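Kitchen Week at the Flestirholm Flat

Hi all! I promised Renata I'd put up something from our little kitchen, so today it's dishes, bowls and the white counter I am far too fond of.

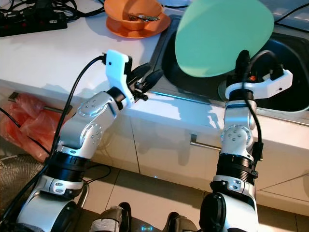 The green plate's turn in the sink, with the orange bowl and saucer keeping their spot up on the counter.

I love those two colors together — the light green and the orange — and I keep telling myself I'll buy more of both. Genowefa Zalewska (my neighbor, and the person I go to for anything to do with crockery) thinks a kitchen should have one color and stick to it. She's probably right, but her plates are all gray and I get sleepy just looking at them!

A few things people asked after the July gallery:

The cabinets are plain white with metal handles, and yes, I hang bags off the handles. The red one in the photo is a regular plastic bag. I tried a proper hook for a while and kept walking past it.

The sink is stainless steel and set into the right half of the counter. I wipe it down with a soft cloth and a bit of dish soap, nothing fancy.

The floor tiles are beige. They came with the flat and they hide crumbs wonderfully, so they're staying.

Next up is the pantry shelf, once I've sorted out the jars (Renata has offered to help, and I'm holding her to it).

3,419 views · 8 comments · 600 shares
Contact | © Flestirholm Flat | Back to top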